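Open day at Zallham - who went, and what did you think?

mkoubek
Posts: 315
I was at the open day in Zallham and I want to write some notes before I forget. The demonstration was a pick-up task with small things on two tables. The arm moved faster than I expected from the talk. Lenuța Dinu made the introduction and answered questions very patiently, also mine, and I had 7 of them.

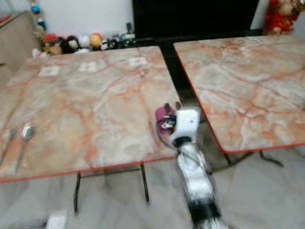

Last edited by mkoubek on 08/05/2019

The arm has the pink thing in the gripper, between the two tables. The spoons are still lying on the left table. For me the spoons are the more interesting object, because a thin handle flat on a shiny top is hard to grasp.

nkosi_fan
Nice, thank you. But I don't agree about the spoons. A round body is worse, it can roll away when the fingers close. With a spoon you only need good height.

mkoubek
Good height is exactly the problem! If you are one millimeter too low, you push on the table. We had this at work with our Edmont arm the whole January.

petetti77
Posts: 2,557
I was there too, in the second group. I found it too short, to be honest. We waited a long time and saw four tries. For a visit with a two hour drive I want to see more, and also the mistakes.

nkosi_fan
Did they say what the paper cards at the back of the table are for?

mkoubek
Not in my group. I wanted to ask, but then it was time for coffee.

petetti77
Also not in mine. I can write to Mrs. Dinu, she gave me her address - does somebody have other questions for her?

mkoubek
Yes, please ask how they set the closing force of the fingers.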